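16 Jul 2018

Varnish trials, continued from the March sheets.

Brushed out the second set of panels this morning. Same stock as before, birch offcuts from the Innes order, sanded to 220 and wiped down with mineral spirits. 14 panels in all. Panels 1 to 7 got the old spar varnish straight from the can. Panels 8 to 14 got the Irgate varnish, thinned one part in ten as Marama suggested.

The old varnish is getting stringy. There was skin on top when I opened it and I had to strain it through a paint filter. Went on heavy, and panel 3 sagged along the lower edge before I could tip it off. Left it as is so we have a bad one to compare against. The Irgate flowed out much better but it sets fast, and by panel 12 the brush was starting to drag. Next time decant less and keep the lid on.

Declan wants us to drop the thinned first coat and go full strength all the way through. I'd like to see adhesion numbers before deciding. His argument is that the March panels that failed were all thinned, but those were also the ones that sat next to the door, so it could just as well be dust or cold air. 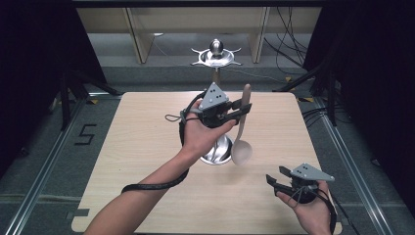
Spoon held upright over the chrome stand, board on the gray carpet.

Recoat times. The Irgate can says four hours. Panel 8 still took a thumbprint at four and a half, panel 11 was fine. Not sure why they differ - 8 may have been the thicker coat. I'm leaving the whole set overnight and scuffing with a gray pad tomorrow before coat two.

Scratch test on the old March panels, using the cross-cut tool and the wide tape:
M1, no lift
M2, no lift
M4, small flakes at the corners of the cuts
M5, came off in one sheet, down to bare wood
M6, no lift

M3 is missing. Evie thinks it went to Stallau with the door samples. Kourosh will ask when he calls them about the invoice (number 289, still open).

M5 bothers me. The back of the film was dusty when I looked at it under the loupe, so I suspect it was never wiped after sanding. My handwriting on the label, so that one is mine.
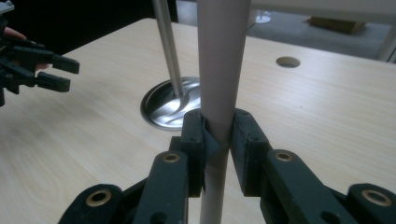

Cardboard tube between the green fingertip pads.

Other notes:
Ordered 2 more quarts of the Irgate and a box of foam brushes. Barrett says foam leaves fewer lines on the flat panels, but I don't expect it to help on the beaded edges.
The good badger brush is shedding. Moved it to the primer jar.
Mineral spirits down to the last can.
Hygrometer on the drying rack reads 11 points higher than the one by the sink. One of them is wrong. Put both in the salt jar overnight and check in the morning.

To do: scuff and second coat on 8 to 14, then 1 to 7 if the old stuff is hard by then. Write up M5 for Marama.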